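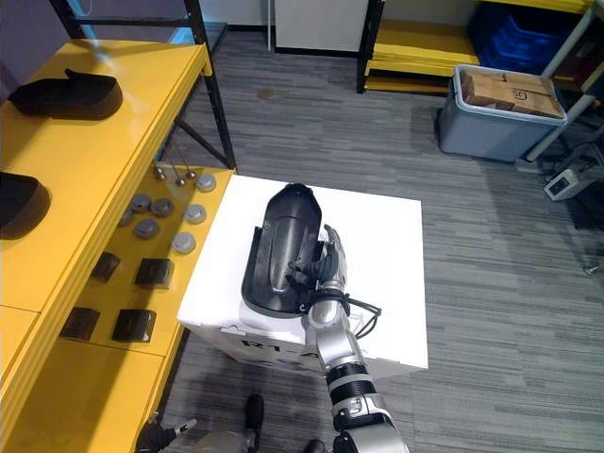 Larberg Shop Methods Team

How to run a shelf-to-box test with a two-handed robot

People keep asking whether a robot can take over the small moving jobs, like clearing a shelf at home or feeding parts at a bench. The quickest way to find out is to give it one dull job and score it. We use black curved pieces on a yellow shelf, with a white box on the floor next to it.

1. Set up the shelf. Put the curved pieces on the upper level, flat, and not all at the same angle. Leave the small parts on the lower level. A real shelf has other stuff on it, and the arm has to work over it.

2. Place the box. It should be close enough that the arm can reach the top of it without the base moving. Mark the carpet with tape so it goes back to the same spot.

3. Run the grasp on its own first. Have the hand pick up one piece, stand it on end on the shelf, and hold it. Do this 30 times before you try the full move. A piece that slips counts as a miss, even if the hand catches it again.

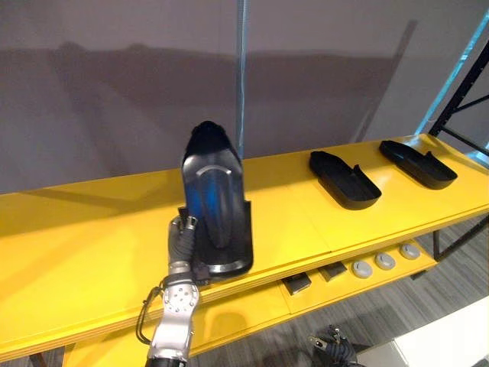 4. Run the full move. Shelf to box, one piece at a time. Start the clock when the hand first touches the piece and stop it when the fingers let go. Don't straighten anything between tries. Musyoka Minja keeps our log, and he throws out any run where a person touched the shelf.

5. Compare with a person. Our person took 9 seconds for a set of pieces. The robot took 145 on the same set in March.

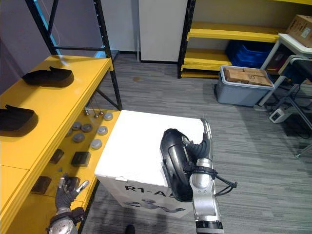 So for now the answer is no for most shops and most homes. The grip is good enough. Speed is the problem, and so is the setup time whenever the shelf changes. If you have a job that can run slowly overnight, it may be worth a try. Write down every miss and which step it happened on, then repeat the test after each software update, using the same pieces.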